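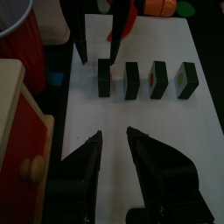 Toy sushi pieces, dark green wrap.

Sostby Toy Library — Frequently Asked Questions

Quick answers to the stuff we get asked at the desk. Updated in January, opening times still right as far as we know.

Where are you?
Ansah Street, ground floor, entrance round the side by the bike racks. The front door is the dentist. They're very nice about it but please don't ring their bell.

When are you open?
Mornings from 9 am, last returns 11:45. Afternoons in school term only, 3 pm to 5 pm. Closed public holidays and the first fortnight of January.

Do I have to live in the area?
No. We ask for a postcode on the form but it's just for the grant people. Grandparents, carers, nannies, family day care all welcome.

How much does it cost?
Yearly membership plus a refundable bond. Prices are on the form, and they do change in July so check there and not an old flyer. Concession card gets you half off the membership, bond stays the same. If the bond is a problem have a word with us, we can split it over a few months.

How many toys can I borrow?
Up to 11 items per card. A puzzle is one item. A play food set is one item no matter how many bits are in the bag. Ride-ons and anything with wheels you can sit on, 2 at a time, because we run out of them every school holidays.

How long for?
3 weeks. Renew once online if no one else is waiting.

How do I reserve something?
Through Grolteo, which is the booking page linked at the top of our site. Log in with your card number. If it says your card doesnt exist, leave off the zeros at the start. Reserved toys are held for a week then go back on the shelf.

Can I just turn up and look?
Yes, most people do. Kids can play with anything on the low shelves. High shelves, ask.

What do you have for pretend play?
Heaps. Kitchens, tea sets, toy food, shop tills, cups and bowls, dress-ups. The kitchen things are the most borrowed category we've got — book ahead for birthdays.
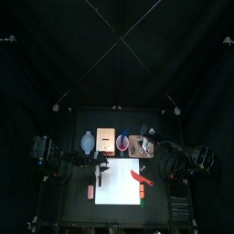 Pale blue scoop bowl, tan box with a slot, pink cup, wooden cutting board.

Is the pretend food OK for under-threes?
Depends on the set. Look for the sticker on the bag. Green sticker is fine for all ages, orange means small parts. Please stick to it, even if your little one "never puts things in their mouth".

What if we lose a piece?
Tell us when you bring it back. Small pieces, no charge the first time. Have a look under the couch and in the car seat first, that's where nearly all of them are. If the whole thing is unusable without it (marble runs, some puzzles) we'll talk about replacement cost.

What if something breaks?
Same deal. Don't glue it please. We would much rather have the bits in a bag.

Do I need to clean toys before returning?
Yes please. Warm soapy water, dry properly, back in the bag. Nothing in the dishwasher. Battery toys, wipe only. Dress-ups we wash ourselves so leave those.

Are batteries included?
No. Take yours out before you bring the toy back, we've had leaks.

Late fees?
Small one per week, capped. Email before the due date and we'll usually waive it. Cards with fees owing can't reserve but can still return and browse.

Can I donate toys?
Sometimes. We have room for 200 boxes and they're pretty much all full, so ask first. Always keen on wooden train track, puzzles with every peice, and good outdoor stuff. No soft toys, no car seats, no helmets.

Can playgroups and kindys join?
Yes, group membership. Bigger limit, longer loan, one named contact. The form is separate, on the same page as the ordinary one.
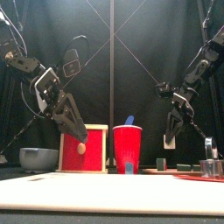 Party hire

Do you do party packs?
Yes. The Zudo pack is the popular one — soft play blocks, tunnel, parachute and a box of pretend food. Pick up the day before, back the day after. Fits in a hatchback with the seats down, just.

Do I have to be a member?
No but the bond is higher if you're not.

Can you deliver?
Sorry, no.

Can I cancel?
Up to a week before, full refund. After that we keep half. Sick kids, ring us and we'll move the date.

Still stuck?
Email's best. Phone only gets answered when we're open, and not always then.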